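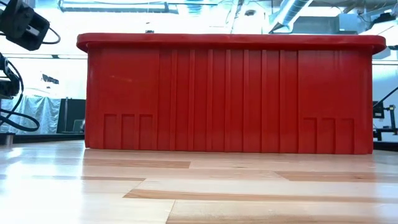
The Long Soak: What a Winter of Foot Baths Did for My Dry, Cracked Heels

February 24, 2022

My grandmother had beautiful feet. I know that's an odd thing to remember about a person, but she did, right up into her eighties, and when I was little I would sit on the bathroom rug and watch her take care of them on the evenings she wasn't too tired. She ran warm water, she threw in a handful of something from a jar, and she sat there with the radio on until the program ended. Then came a towel, a pumice stone, and a fat dab of plain white ointment, and then a pair of my grandfather's old socks. The whole business took most of an hour, and you did not interrupt it.

I did not inherit her feet, or at any rate I did not inherit her habits, and by the time I turned 60 my heels looked like the bottom of a dried-up pond. They snagged on the sheets. They went through pantyhose in an evening (yes, I still wear pantyhose, to weddings and to church, and I won't be argued out of it). One October morning I stepped out of bed and felt a sharp little sting, and there was a crack along the edge of my left heel deep enough to bleed. That was the day I decided to do something about it.

If you've read this column for a while you'll know I like to give a thing a fair trial before I write about it. I spent the whole winter on this one, and I have come out the other side with heels I'm willing to show at the pool. I've also come out with a good many opinions.

Why heels get so dry

The skin on your heels is thicker than the skin nearly anywhere else on you, and it has no oil glands at all. Your face makes its own oil and so does your scalp, sometimes more than you'd like, but the soles of your feet have to get by on sweat and whatever you put on them. Add in a heated house, long hot showers, backless shoes and a lot of standing around on hard floors, and the skin dries out and stiffens. Then you put your weight on it, the pad of the heel spreads sideways, and stiff skin that's asked to spread will split.

Age plays a part, as it seems to play a part in everything now. So can some health conditions. Please hear me on this one before you go any further: if you have diabetes, poor circulation or any numbness in your feet, skip the soaking and the scraping and talk to your doctor or a podiatrist first. A small nick you can't feel can turn into a serious problem. The same goes for a crack that is red, hot, swollen or weeping. That isn't a beauty matter and it shouldn't be treated like one.

The soak, and how long is too long

I started out by doing it wrong. I made the water as hot as I could stand and I sat in it for the length of a whole movie, thinking that if a little was good then a lot would be wonderful. My feet came out looking like something you'd find in a pickle jar, and the next morning they were drier than before! Hot water strips off what little oil there is, and a very long soak lets the skin fill up with water that then goes right back out into the air and takes more along with it.

What has worked for me is warm water, the kind you'd use to bathe a baby, and ten to fifteen minutes of it. I set the timer on the stove. Three evenings a week was plenty in the beginning, and I'm down to one now.

As for what goes in the water, I've tried most of what's in my pantry. A handful of plain oatmeal, ground up fine in the blender, makes the water silky and feels lovely on itchy skin, although you do want to tip it out in the yard if your drains are as old as mine. Epsom salt is the classic, and I do enjoy it after a day of walking, but I found it a little drying if I used it every time. A spoonful of honey is nice. Vinegar I gave up on after two tries, partly because it stung and partly because the whole upstairs smelled like Easter eggs.

I also sent away for a bag of the Sundside mineral soak, which a friend in my walking group swears by. It has a gentle, grassy smell and it didn't sting the cracked places, and I finished the bag happily enough. Did it do more than the oatmeal? I can't say that it did. But it comes in a pretty pouch, and on a gray evening a pretty pouch counts for something with me.

Smoothing without going overboard

I have a confession about foot files, which is that I love them too much. There's something so satisfying about seeing all that chalky dead skin come away, and the first week I went at my heels as if I were refinishing a dresser. They were tender for days. Worse, the callus came back thicker, and I have since read that this is just what skin does when you treat it roughly. It thinks it's under attack and it builds a wall.

These days I use a pumice stone on damp skin, going in one direction, with light pressure, for a minute or so on each foot. Then I stop, even if I don't want to. A little at a time over several weeks took my heels down to something soft and even. I'd stay away from anything with a blade in it altogether, and I'd say the same about those peeling socks full of acids if you have any open cracks. I tried a pair years ago before a beach trip and shed like a snake all over a rented condo.

Rinse your pumice well and let it dry out in the open air. Mine lives on the windowsill. If it smells, throw it away.

The cream matters more than the soak

If you take one thing away from all this, let it be that you've got a very short window after you get your feet out of the water, and you want the cream on before it closes. Pat them so they're still a tiny bit damp, and keep the jar within arm's reach so you don't have to go padding down the hall for it.

I look for urea on the label. It isn't a glamorous word, I grant you, but it both softens the hard skin and helps hold water in it. Something in the range of 10 to 25 percent is what my pharmacist suggested for heels, with the lower end for every day. I used the Taheri heel balm for most of the winter, and I liked the weight of it, thick enough to stay put and not so sticky that I left prints on the floor. The lid is a nuisance. I ended up leaving it off half the time and then worrying about the cat.

Over the top of the cream, on the worst nights, I put a thin layer of plain petroleum jelly to seal everything in. My grandmother would have approved. Then cotton socks, and bed. I won't pretend the socks are attractive, and on warm nights I kicked them off by two in the morning, but even a few hours made a difference I could feel with my thumb the next day.

I did try one fancy product, a foot butter from Tarska, and I'm sorry to report that it smelled so strongly of lavender that I couldn't sleep. I gave the rest to my neighbor, who adores it. Noses are very personal.

A weekend away, for research

In the middle of all this my sister talked me into two nights at Mullumau, a little bathhouse up in the hills with cedar benches and a long row of stone foot basins fed by a warm spring. The sign at the door says it sits at 322 meters and the water comes in at 64 degrees Celsius before they cool it down for guests, which they do very thoroughly, thank goodness. We sat side by side with our pants rolled to the knee and talked more than we had in a year.

The attendant there was kind enough to look at my heels and tell me I was on the right track, and then she gave me a tip I've used ever since. Cream in the morning too, she said. I'd been so taken up with my evening ritual that I was sending my poor feet out bare into dry boots all day long. Now I keep a small tube by the coffee maker and do it while the pot fills.

Was the trip necessary? Of course not. Would I go again tomorrow? I've already looked at the calendar.

How long it took

I kept a little diary, as I do with all of these. By the end of the first week the skin felt softer to the touch but looked much the same. The crack had closed up by the third week. The rough yellow edge around the outside of the heel was the most stubborn part, and it was well past New Year's before I could say it was gone. I missed a week at Christmas, with a full house and no hope of getting the bathroom to myself, and I could tell I'd missed it.

Shoes turned out to matter more than I expected. I'd been living in a pair of open-backed slippers, and every step let my heels spread and slap. I switched to a closed pair with a bit of cushion and I do believe it helped as much as any jar I bought.

One reader wrote to ask if you can do all of this without the soak, with small children in the house and no hour to call her own. You surely can. Put the cream on right after your shower, pull on your socks, and use the pumice once a week while the conditioner is sitting in your hair. The soak is the part I'd miss the most, though, and if you can get fifteen minutes with the door shut, turn the radio on.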